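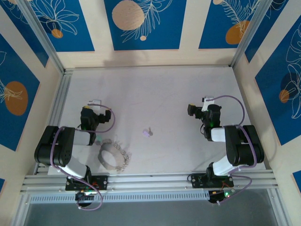 The Nordin open house ran from ten to four, and I got there late because the signs for the Badgate exit were down. Parking was free on the grass lot behind the old mill. A shuttle goes up the hill every 30 minutes, but the walk is short and I took that instead.

Nordin has made woven blankets and upholstery cloth in the same brick building for decades. The tour starts in the yarn store, where cones are shelved by weight first and color second. Our guide, Ragnvald Westerberg, ran the dye room before he moved to sales, and he spent most of the hour there. A full dye lot is 300 pounds of wool. The water comes from their own well and is softened on site — he was firm that city water turns the grays green.

The weaving floor was loud enough that they handed out earplugs. Only 4 looms were running. One had the Ondura stripe on it, a heavy bench fabric they sell mostly to ferry lines. I asked about the older Bestament plaid and was told it comes back in November, in two colors.

Lunch was pea soup and rye bread in the canteen, paid by card only. The seconds shop was the busiest part of the day. Most throws had a small flaw marked with red thread, and the line for the register reached the stairs. I bought one in plain brown. They close the shop for inventory next week, so call before driving out.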